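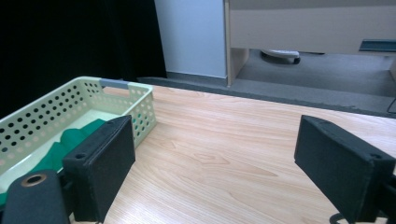

One basket, one green cloth: the evening's starting point at Bernumton.

Eustaquio Sandoval has been teaching people to put their laundry away for long enough that he no longer finds the idea funny. "My sister still does," he says. "She asks if I offer a graduate program."

His class is called Xolalpa, after the street he grew up on, and it meets in a rented room at Bernumton, up a flight of stairs and past a dance studio. Tuition is $158 for the short course. For $249 he comes to your house afterward and looks in your closets, which he says most people regret agreeing to by the time he has his coat off.

The first lesson is a plastic basket with holes in the sides. Sandoval has opinions about the holes.

"A closed bin is a place to hide from yourself," he says. "You shut the lid and you're a tidy person until April. With this kind, the sweater looks back at you."

I ask whether he has ever owned a closed bin. He looks at the wall for a bit. "Two," he says. "They're in the garage. I couldn't tell you what's in them."

He came to this work sideways, after years in the stockroom of a housewares chain, Skanel, where his job was to make 222 bath towels look like they had never been touched. Customers touched them all day. He would fold them again at closing.

"I wasn't bitter," he says. "I was a little bitter."

What he took away from Skanel was a dislike of fancy folding. Students turn up having watched videos and wanting to make their shirts stand up like little envelopes. He lets them do it once, then asks them to do it after dinner, with the phone ringing and a pot on the stove. The envelopes don't survive.

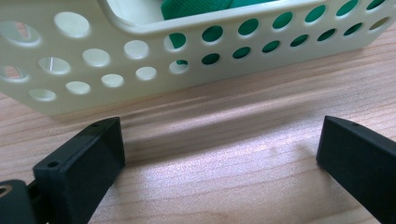 "If it's a cloth for wiping things, put it in the basket and go live your life," he says. "Fold the stuff you wear to weddings. I had a man iron a dishrag in here - a nice man, an accountant - and I had to sit down."

Does he ever worry that he is charging people to hear they can do less? He does not.

"They pay more than that to hear they should do more," he says. An organizing outfit across town, Dristex, charges $411 for a weekend and sends everyone home with a label maker. Sandoval went once, under his own name, and was recognized at the sign-in table. He kept the label maker.

It has one label on it so far, he tells me, and it says "label maker." He'd like to get around to the garage next, or possibly the spring after.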